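Unit 7: Reading the Label. Sustainability Claims in Wine

Handout for Introduction to Wine Production. Revised 2009-05-10. Read before the tasting session and bring your notes from Unit 6 on fermentation.

1. What the words are supposed to mean

A wine label can carry a lot of friendly language: natural, sustainable, low input, hand farmed, minimal intervention. Some of those words are tied to a written standard and an inspection. Most are tied to nothing. Your first job with any claim is to find out which kind you are looking at.

In the United States, "organic" on a wine label is regulated. "Made with organic grapes" is regulated too, and it means something different: the grapes meet the organic rules, but sulfites may be added within a limit. Students mix these up every year. Wineries know that shoppers mix them up as well, and I have yet to see a winery go out of its way to clear up the confusion.

"Sustainable" has no single legal definition. It may refer to a serious program with outside inspectors, or to a paragraph the owner wrote for the website. "Natural" is worse. Ask three people who sell natural wine what it rules out and you will get an argument.

2. What happens in the vineyard

Grapes get mildew. Powdery mildew is the big one in dry regions, and downy mildew joins it where summers are wet. Every commercial grower has some plan for this, including the organic ones. The organic plan usually involves sulfur, and in wet places copper.

So "we don't spray" is a sentence you should distrust. Usually it means "we don't spray the things you are worried about." Sulfur is a spray. Copper is a spray, and it is a metal that builds up in soil and does not break down. An organic block that gets copper season after season may have a soil problem that a conventional block next door does not. I am not telling you organic farming is a fraud. I am telling you to ask for the spray record.

Weeds are the second big cost. Without herbicide a grower has to mow, cultivate, or put up with them. Cultivation means tractor passes, and tractor passes mean diesel and packed soil. A program that counts chemicals and ignores fuel will make that vineyard look better than it is. 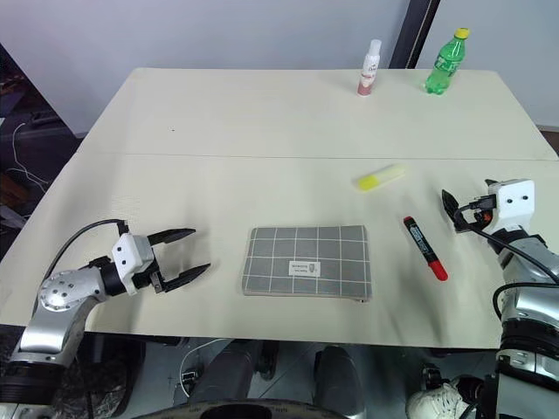 Which brings us to what gets counted. Most certification programs work on a points system or a checklist. Points systems let a grower make up for a weak area with a strong one. You can score well on bird boxes and cover crops and badly on water, and the seal on the bottle looks the same either way.

3. Case: the Grurkholm block

We will use the Grurkholm vineyard file for the exercise. It is planted at 1000 vines to the acre, all on drip irrigation, with a creek along the lower side. The estate scored 89 out of a possible 100 on its last audit and says so on the tasting room wall.

Read the audit sheet before you let that number impress you. Irrigation is worth very few points under this scheme, and the grower lost nearly all of them. The buffer strip along the creek got full marks on the basis of a map. There is no sign in the paperwork that the inspector walked down there.

Compare it with Rosport, which carries no certification at all. The Rosport spray log is complete, the water use is metered, and the records go back to 2000. If you had to pick which place you know more about, it would be the one without the seal. That does not prove Rosport farms better. Good records can describe bad farming.

4. In the cellar

Claims about the vineyard often stop at the cellar door. Keep asking. How much water is used to wash down at harvest, and where does it go? Wash water is high in sugar and can do real harm if it reaches a stream in October. What does the bottle weigh? Heavy glass takes more energy to make and to ship, and it does nothing for the wine inside.

The Kowalczyk cellar plan in your packet has a good drawing of its settling ponds. The Pumateo plan has a page and a half on its "philosophy" and one line on waste water. Draw your own conclusions, then back them up with page references.

5. Exercise

Work in groups of 2. Pick Grurkholm or Rosport and write one page covering:

The strongest claim made for the property, quoted exactly.
What document in the file supports it, if any.
What you would need to see on a visit before you repeated the claim to a customer.

Do not use the words "green" or "eco-friendly." Do not tell me the owners care about the land. They may well, but it can't be graded.

Reading for Unit 8: packet section on sulfites, plus the two sample lab reports.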